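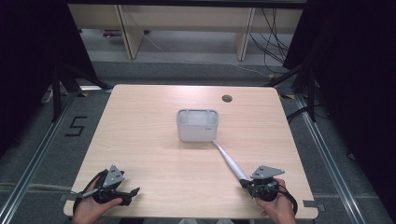
Which parts of the loft go into the floor area on the sale sheet?

Only the parts where the finished ceiling is 1.5 m or more above the finished floor. Everything lower than that is left out of the figure and drawn hatched on the plan.

December 14, 2018

Writing the rest down while I have it straight, as it came up again with the Nemau type and Jasper had a different number from mine.

Plot 56, Nemau with the loft option. Sale sheet draft said 201 m2. That is the gross figure from the drawings, with the garage in it and the loft taken wall plate to wall plate. Buyers read it as living space. Lies Claeys wants one figure at the top of the sheet and wants it to be living area, same as on the older Urnix houses. Agreed.

Remeasured yesterday afternoon with Haf. Petow laser, checked against the steel tape in the hall before starting, 2 mm out over the full length, good enough. All rooms wall to wall on finished plaster, skirting ignored. Two readings per direction, a third if they differed by more than 10 mm. Bedroom 2 needed a third, the chimney-side wall is not square to the landing wall. Told Kobe.

Results, rounded to whole metres:

Ground floor, without garage: 82
First floor: 58
Loft, 1.5 m and over: 23
Living area: 163

Taken out:
Garage: 19
Loft under 1.5 m: 11
Stair void: 4
Plant cupboard and duct space: 4
Total taken out: 38

163 plus 38 gives 201, so the gross figure on the drawings was fine, it was just the wrong one to print.

How we found the 1.5 m line: cut a batten to 1.5 m, stood it upright on the boards and slid it towards the slope until the top touched. Pencil mark, move along half a metre, mark again. Chalk line through the marks. Both sides came out straight except by the roof window, where the lining drops lower than the slope. I followed the lining there. Jasper had taken the line from the section drawing, and the drawing shows the slope without the battens and board, so his line sits too far out on both sides. That explains his 25 for the loft.

The floor was not finished when he did his, either. Oak goes down in the loft on top of the deck, 14 mm plus underlay. It moves the line in slightly. For 56 the boards are already in so there is nothing to correct. On a house where they are not, cut the batten longer by the floor build-up and note it on the sheet.

Things still open:

- Dormer. This one has none, the next one does. Mogens Brøndum thinks the dormer floor counts in full, as the ceiling is flat and well over the height. I agree for the floor inside the cheeks, but the bit in front of the window sill has a boxed ledge. Leave the ledge out for now and ask Lies.

- Built-in wardrobes under the slope. If the doors stand on the 1.5 m line the space behind is out anyway. If they stand further in, I would count up to the line and ignore the doors. The buyer can take wardrobes away.

- Stair void. We take it out once per floor above ground. The older Urnix sheets left it in on the first floor. Not going back to change sold houses, but anyone comparing an old sheet with a new one will see a difference of a few metres and should know why.

- Plot size on the same sheet says 400 m2. That comes from the surveyor's plan and I have not checked it. The side strip with the shared drain is inside the boundary, so I think it is right. The sheet should mention the drain, and at present it does not.

Wording I gave Lies for the foot of the sheet: "Living area measured between finished walls. Loft space with headroom under 1.5 m, garage, stair opening and service cupboards are not included." She may shorten it. The 1.5 m must stay in.

Brochure from June still shows the old gross figure for the loft version. Haf has the file and will swap it. The printed ones in the sales office need a sticker or the bin, I would go for the bin.

Next: same again on the Nemau without the loft option, ground and first floor only. Should give the same 82 and 58. If it does not, remeasure bedroom 2 first. Laser needs new batteries before then.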